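Workshop > Builds > Two-Arm Cell

Tags: robot arms, shared shop, work in progress

The Sponge Librarian

Some people build a robot to weld things. Ours puts sponges on shelves, and it lives in a corner of the Nernitthorpe shared workshop that used to be mostly bicycle parts.

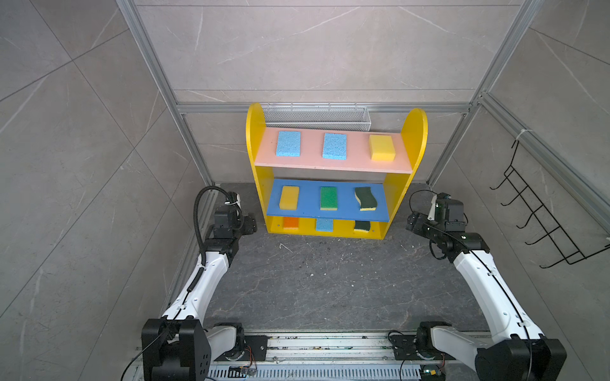

The project is called Drundine, after a misprint on a parts invoice that we all liked better than the real name. It started as one arm on a bench. Then a second arm turned up at a price we couldn't argue with, and the bench had to go - two arms on one bench shook it badly enough to move the coffee.

The current job is simple to say out loud: take a sponge off one shelf, put it on another, don't squash it. We picked sponges because they forgive a bad grip. Our first choice was teacups, and I'll leave it there.

Pink on top, blue in the middle, yellow for the rest. The colors make it easy to yell "wrong shelf" from the other side of the shop.

The run counter stood at 3293 on Tuesday. The first 1000 were mostly the left arm learning where the right arm was, usually by touch. Things have been calmer since we rewrote the handoff, though both arms still go for the middle of a shelf like shoppers after the last parking spot.

Still on the list: tidier cabling, a softer stop at the end of each reach, and a name for the left arm. The right one is Mangubat. The left one gets called other things, mainly after 2 a.m.

Contact the shop | © Nernitthorpe Shared Workshop | Back to top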